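Ramalho rain watchers fill a 90-year gap in the valley's weather record

Ramalho has its rainfall history back, and it is a beauty. A team of local weather watchers has finished typing up the handwritten rain and temperature books kept at the old Buvoso pumping station, giving the valley an unbroken daily record that now reaches back 90 years.

The books had been sitting in a storage room at the station, wrapped in brown paper and tied by decade. Liette Paquette came across them while looking for a flood map and knew right away what she was holding. Every page had a morning reading, an evening reading and a line or two about the sky. Some of the notes are wonderful. "Hail like peas, then sun." "Fog until lunch, could not see the gate."

"I read until it got dark and then I went and found a lamp," Paquette said. "You could follow a whole dry summer one line at a time, and then in September the ink runs where the rain got on the page."

Typing began soon after, with evening sessions every Monday in the library annex. Pages were entered twice by different people, and any numbers that didn't match went to Macarena Garrido, a retired climate researcher who lives in Ramalho and who seems to have enjoyed the arguments over sloppy sevens more than anyone.

Garrido is now working through what the record shows. She is careful about it. The gauge was moved twice, once to get it away from a growing spruce, and the thermometer shelter was rebuilt at least once, so the older readings have to be adjusted before they can be lined up fairly with the new ones. But she is thrilled with the quality of the nighttime temperatures in particular, and says the first frost dates are good enough to use almost as they stand.
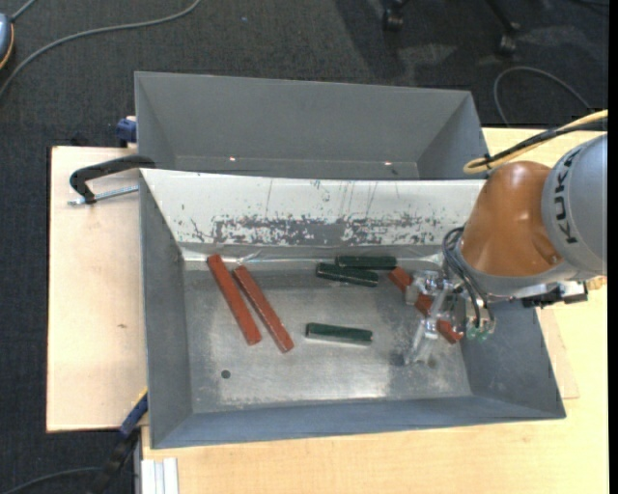
Red and green bars in a grey metal bin, with an orange and grey robot arm at right.

The wettest day in the whole run came in spring, when 4 inches of rain fell between the morning and evening readings and the lower road washed out. Until now that storm was known mostly from family stories. Wayne Bélanger, whose grandparents farmed below the station, had always been told the water reached the second porch step. The observer's note for the day says simply, "River in the Bélanger yard."

"I must have read that line 10 times," he said. "They weren't exaggerating after all!"

The valley's next step is to add more gauges. Tanner MacPherson is lining up sites on the Misell side, where showers often build up in the afternoon and miss the station completely. He wants spots that are open, level and easy to reach in snow, and he would love to hear from anyone with a clear patch of ground and the patience to read a gauge at 7 a.m.

The typed record will be free to download once Garrido's notes on the station moves are finished. The original books stay in Ramalho and can be seen at the library annex during regular hours. Please wash your hands first, and ask for the volume with the hail.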